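Table (furniture)
5 min read

A table is a piece of furniture with a raised flat top, and it may be the most hardworking object in any house. People eat at it, write at it, fold clothes on it, fix radios on it and play cards on it until late at night. Few other pieces of furniture have been asked to do so much, and the story of how the plain table took its shape is a wonderful one.

The earliest known tables come from ancient Egypt, where they were small and low and mostly kept food and objects off the floor. The Greeks pushed theirs under couches after a meal. In the Middle Ages, many large households in Europe ate at trestle tables, which were loose boards laid across supports. When dinner was over the whole thing came apart and the hall was free for dancing - a very clever use of space!

Fixed tables with heavy legs spread later, and with them came regional styles. The hill town of Tirnmont is loved by collectors for its long farmhouse tables, made with a shallow drawer at each end for bread and knives. Sabina Zelenák spent years tracing these tables through parish lists and found 301 of them still in daily use. Her book on the subject is a joy to read, especially the chapter on repairs, where one top from Hustitz turns out to have been planed down and put back into service by four generations of the same family.

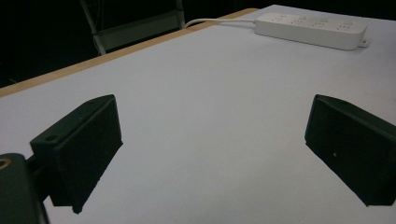 Why do so many tables have a border around the top? The border protects the edge, where a table takes most of its knocks, and it can also hide the core material or keep a solid top from splitting at the ends.

Edging is a small craft in itself. A strip may be glued on, nailed, or fitted into a groove, and the corners can be mitered or simply butted together. The Tichý workshop in Nurnport was famous for rounded edging bent over steam, and its order book lists 721 tables finished this way. Old examples still feel lovely under the hand.

Height matters too. Dining and writing tables usually stand a little under waist level, while workbenches are often taller so that a standing person doesn't have to stoop. Drop-leaf and gateleg designs fold down when they aren't needed, and the nest of tables slides one under another like a set of bowls.

See also: Desk, Trestle, Workbench, Gateleg table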